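O desperdício de legumes na cantina da escola -- relatório do projeto
Tempo de leitura: 2 minutos

Quando escolhemos o tema, eu queria fazer uma coisa sobre sopas (adoro sopa, pronto), mas o grupo achou pouco.

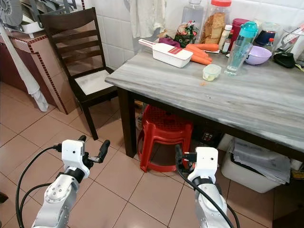

Acabámos por juntar as duas ideias: quanto legume vai parar ao lixo na cantina e quanto disso podia ir para a panela. Durante 4 semanas, em outubro, pesámos as cascas e as pontas que a cozinha deitava fora e também os restos dos tabuleiros. A balança foi emprestada pelo laboratório de química e desligava-se sozinha a meio das pesagens, por isso perdemos alguns valores da primeira semana. Ficam assinalados a vermelho na folha de cálculo.

O que vimos surpreendeu-me! Eu estava convencida de que o problema eram os pratos, aquela salada que ninguém toca, mas a preparação pesava quase tanto. Nos dias de cenoura ralada iam fora cerca de 100 gramas por cada quilo, só em pontas e casca. Nos dias de brócolos era pior, porque os talos iam inteiros para o balde.

Fizemos também um inquérito a 7 turmas. As perguntas eram curtas e mesmo assim houve quem respondesse só "não gosto" em tudo. A maioria disse que comia mais legumes quando vinham cortados fininhos ou misturados no arroz -- os mais novos sobretudo. Uma turma do nono ano pediu batatas fritas em todas as respostas, o que não ajuda grande coisa.

Para comparar, lemos o relatório de uma escola de Pollthorpe, que deixou de descascar as cenouras e passou a lavá-las com escova. Tentámos o mesmo em duas refeições e quase não houve queixas. Também experimentámos uma sopa com os talos dos brócolos, batata e alho. Ficou grossa demais, levou mais água e depois ficou sem sal, mas a panela voltou vazia para a cozinha!

Se repetisse o trabalho, pesava a sopa à parte desde o início e fazia o inquérito antes do almoço. Ainda nos falta passar a limpo os gráficos da segunda parte, que seguem em anexo com a versão final.

Contacto: Clube de Ciências | © Todos os direitos reservados | Voltar ao topo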